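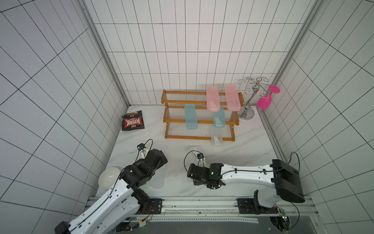 Three tiers, five cases, one magenta glass. The chips are still waiting for a home.

The Case for the Small Rack

By Mariann Borbély

Wednesday, a quarter past eight, and I am on my knees on a bathroom-type floor in Jestitthorpe sorting plastic cases by color. Pink on top. Pale blue in the middle. Clear ones wherever they land. Coffee going cold somewhere behind me.

This is what I do in April. Other people plant things.

The rack is the reason. Three tiers, the kind sold for shoes, orange-brown wood rails with rows of thin see-through rods running between them. I've owned four of these over the years and not one has held shoes for longer than a month. They hold mail. They hold hats. One held onions, in a pantry in Rurkgate, and did it very well, air all round, until we moved.

Right now it's cases. The long kind with rounded ends, translucent, labels on a few of them. They are the perfect thing for a rod shelf and also the worst thing. Perfect: you can see the color from across the room, you can see what's under what. Worst: they slide. Lay one straight along the rods and it's fine till somebody shuts a door. So I turn mine at a bit of an angle, side by side, so each one crosses more rods. Takes two seconds. Hasn't failed me much.

Blue goes under pink for no reason except that I reach for pink more. That's the whole system. I've read long articles about zones and categories and a label maker that costs more than the shelf, and all I want to know is which thing I grab first in the morning. That goes up top. Second thing, middle. The bottom tier is for stuff I'm avoiding.

And then there's always one on the floor. There is a clear case sitting right in front of the bottom rail, and I have put it away twice this week.

A word about the glass stand. Chrome, round base, pole up the middle, curly hooks. I bought mine at Ganeck, the housewares place by the bus station, where they keep them at the back by the bath mats. Meant for mugs. Everybody hangs mugs. But try stemware, the plastic picnic sort, upside down by the foot. The bowl points down so dust stays out, and the stand takes up about as much room as a saucer. Mine has a bright magenta wine glass on it, and against all that white tile it looks like somebody planned the room around it. Nobody did.

Stands like this do tip if you load one side. Hang the second glass opposite the first. If you only have one glass, fine, push it into a corner where it can't be elbowed.

Now the floor. Floors are where sorting goes to die. White tile walls, dark grout, pale marbled floor with gray veins, and every single thing you set down shows up like a stain. Good! I do my sorting in the whitest room available for exactly that. On a patterned rug I'd lose half of it.

So what's down there: a bag of KRAX chips, black and red, upside down. A white bowl on its side. A clear container. These are the leftovers of any sort, the things that belong to some other room and got carried in with an armful. My neighbor Zhong calls them the tourists. She keeps a basket by the door for hers and walks it round the house once a day, and I've stolen the idea completely.

Chips go to the kitchen. Bowl goes to the kitchen. While it's on the way, look inside it, I once shelved one with a spoon stuck to the bottom. The clear container is harder. No lid, no container, that's my rule. If the lid hasn't shown up by Sunday night, out it goes.

Some quick things, becuase I'm out of space:

Wipe the rods before you load them. Old sock, damp.

Labels face out. If you can't read it from standing, turn it.

Don't fill the bottom tier just beacuse it's there.

Don't buy a second rack until the first has been full for 30 days.

And measure. I didn't, with the Rurkgate one, and it lived sideways behind a door all winter with the onions in it.

It's nearly nine. The clear case is going on the bottom tier, label out, and then I'm heating up that coffee.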